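Teleop talk, speaker notes, long version
Slot is 18 minutes plus questions. Slide numbers are in the margin of the printed copy. If the clock goes weird, skip the Floven part and go straight to the planner.

Opening (slides 1 to 3)

Hi everybody, thanks for coming back from coffee. I'm Amerley Antwi, I work on the control and tooling side at Lundgren, and most of what I'm going to talk about is glue code. I love glue code! If you came for a new network architecture, Gøran Forsberg has the slot after mine and he has actual equations.

Pause, let Gøran wave.

So our stack is called Barau. It started as one script that read a hand-held gripper and wrote a file, and then it grew a clock, and a replay tool, and a viewer, and a planner, and a second clock (I'll get to the second clock, it's the sad part of the talk). What I want you to take home is how we got streams from very different devices to agree about when things happened, and what that did for everything downstream.

Two hands, two devices (slide 4)

Give them a moment to look at this one before talking. The people in the back will be squinting.
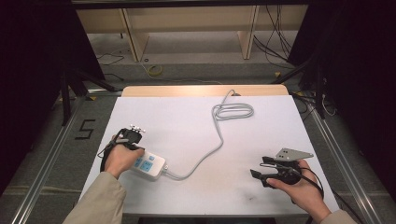 Slide 4. Left hand with controller and hand-mounted unit, right hand with gripper.

OK so look at the two hands. On the left there's a white controller in the palm and then a glove-like mount on the back of the same hand carrying a little multi-fingered robotic hand. On the right, the black gripper with the metal plate on top. From the software side these two hands have nothing in common. Different message shapes, different rates, different ideas of what "closed" means. One driver gives me a float between zero and one, the other gives me raw encoder ticks and a smile.

First thing we did, and I'd do it again: every driver in Barau publishes the same envelope. Source name, sequence number, device time if it has one, host time always, and then whatever payload it likes. The drivers are dumb on purpose. No filtering, no resampling, no "helpful" unit conversion. I had a very long argument with myself about unit conversion in February and the dumb version won.

(If someone asks: yes, we do convert, one layer up, and the conversion is a config file that gets saved next to the recording. So when the calibration turns out wrong you fix the file and replay.)

Clocks (slides 5 to 7)

Here's the sad part. We used to stamp everything on arrival at the host. Sounds fine! Then I plotted finger opening against the camera and the fingers were closing before they closed. The offset was 40 milliseconds on a good day and it moved whenever the viewer window was open.

Click to the plot. Let them laugh.

What was happening is that the image messages sat in a queue behind the viewer's own subscription, and the gripper messages didn't. So the arrival stamp was measuring my laptop. We now fit device time to host time over a sliding window, throw out the late arrivals, and keep the fit in the log. The whole thing is maybe a page of Python. Zovix, our replay tool, reads the fit and lets you scrub all the streams on one timeline. You can also turn the fit off with a key press, and I recommend doing this in front of anyone who thinks time sync is boring.

Don't go into the math. It's a line fit. There's a backup slide.

Perception at the fingertips (slide 8)

Next slide is the view we care about the most for the learned part.

Say it out loud: this camera moves with the tool, so the fingers stay put in the image and the world moves. That's a gift. It means finger opening can be read straight out of the picture, and you can check it against the encoder for free.

We tried the fancy thing first, a small keypoint network on the fingertips. Training set was 700 labeled images, labeled by me, with a podcast on. It worked OK on a plain background and got jumpy over clutter. Then Gøran suggested we use the screw holes on the pads as fixed points and solve for one number, the opening, given the known geometry. One unknown! I was a little embarrassed. It runs on the CPU and when it fails it fails loudly, with a residual you can threshold.

Wide open is also the pose where I like to do the zero check. Open the fingers all the way, look at a bare patch of table, compare the image estimate with the encoder. If they disagree past the tolerance, Barau refuses to start a recording. People hated that for a week and then somebody caught a slipped coupling with it, and the complaints kind of dried up.

One gotcha for anyone building this: dark fingers on a white tabletop means auto exposure has opinions. Watch the soft shadow between the pads. My first edge detector thought the shadow was a third finger. Lock the exposure, save the value in the log.
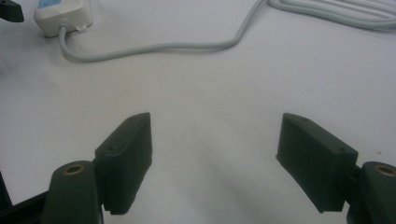
Planner (slides 9 to 11)

Fast part, watch the clock. Should be at 14 minutes when this heading comes up.

The planner eats the retimed demonstrations and spits out short motion segments. The only trick worth mentioning is that it plans in tool frame until the last moment. We convert to joint space once, at the end, and we check reachability on the whole segment before sending anything. The earlier version checked point by point, and you'd get these lovely motions that went three quarters of the way and then stopped to think.

Also, cables. The planner knows zero about cables. I get this question every single time, so let me just say it: there's a keep-out box in the config, you draw it by hand, and it's a terrible solution. If your group has a better one please come find me, I'll buy the coffee.

Floven (slide 12, skippable)

Floven is our log checker. It opens every recording at the end of the day and looks for dropped sequence numbers, bad clock fits, and streams that never changed value. That last check is one line long and it has found more problems than all the others together. A stuck stream looks perfectly healthy in every other way.

Show the terminal output, don't read it.

Wrap (slide 13)

Dumb drivers, keep the device time, save the calibration and the fit with the data, and let a replay tool be the place where people argue. Config files and the clock code are linked on the last slide. The viewer is not in the release yet, I need to take out a bunch of hard-coded paths with my username in them.

Questions I should be ready for
Why not hardware trigger? Some of our devices don't have an input for it.
Does the sliding window handle a device reboot? Yes, the fit resets on a sequence jump. Mention the bug from the first version if they seem friendly.
Is the screw hole trick tied to one fingertip? Yes. New pads, new geometry file.
Latency in live mode? Backup slide 2.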